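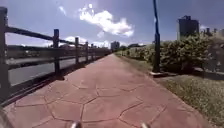 Lohnt es sich, einen Gartenweg mit einer Prägeform selbst zu machen?
Für einen geraden Weg und mit etwas Geduld lohnt es sich, für eine Terrasse würde ich es nicht empfehlen.

Ich habe im November die Prägematte von Vogler gekauft, Modell Polygonal, im Set mit zwei Matten und einer Dose Trennpulver. Bezahlt habe ich 241 Euro. Das rötliche Farbpigment kommt von Plamard und war nicht im Set, das muss man extra bestellen. Weil ich lange nach einer Bewertung auf Deutsch gesucht habe und nur kurze Sätze wie "alles super" fand, schreibe ich jetzt etwas ausführlicher.

Das Muster
Die Matte macht große, vieleckige Platten mit dünnen, unregelmäßigen Fugen. Das gefällt mir sehr. Viele andere Formen haben kleine Steine, und auf einem langen Weg wird das für meine Augen zu unruhig. Mit den großen Feldern bleibt die Fläche ruhig, und wenn man den Weg entlang schaut, sieht man von den Fugen weiter hinten fast nichts mehr. Das Rot ist mehr ein Rosa geworden. Auf der Dose von Plamard steht "Ziegelrot", also ich hätte es anders genannt. Neben dem Gras passt es trotzdem gut, und mit dem dunklen Zaun auf der anderen Seite auch.

Die Arbeit
Die Anleitung ist leider eine schlechte Übersetzung (ich darf das sagen, mein Deutsch ist auch nicht perfekt). Es fehlt zum Beispiel, wie lange man nach dem Gießen warten soll. Beim ersten Abschnitt war ich zu früh, und die Matte hat beim Abheben Beton mitgenommen. Danach habe ich immer mit dem Finger geprüft: wenn nur ein flacher Abdruck bleibt, kann man prägen. Die Matten sind weich und lassen sich gut anlegen, aber die Kante zwischen zwei Abdrücken muss man mit der kleinen Kelle nacharbeiten. Die Kelle ist nicht dabei.

Das Trennpulver reicht nach meiner Erfahrung für 8 Quadratmeter. Auf der Packung wird mehr versprochen. Ich musste nachkaufen, und bei Arkance war es billiger als beim Hersteller selbst.

Der Rand
Am Übergang zum Gras habe ich einen Randstreifen gelassen, ein wenig heller als der Weg. Das würde ich wieder so machen. Beim Mähen fährt das Rad auf dem Streifen, und die Linie zum Rasen bleibt sauber.

Vergleich
Vorher hatte ich von einem Nachbarn die Form von Pollska ausgeliehen. Sie ist aus hartem Kunststoff und billiger, man gießt den Beton direkt hinein. Für kleine Stücke geht das schneller. Aber das Muster wiederholt sich sehr deutlich, und die Fugen sind breit - darin sammelt sich Erde, und im Sommer wächst alles Mögliche.

Von mir bekommt die Matte vier von fünf Sternen. Den einen Stern ziehe ich für die Anleitung und das Pulver ab. Die Matten habe ich mit Wasser und einer Bürste gereinigt, sie liegen jetzt flach im Schuppen. Gerollt sollte man sie nicht lagern, sonst bleiben die Ecken oben.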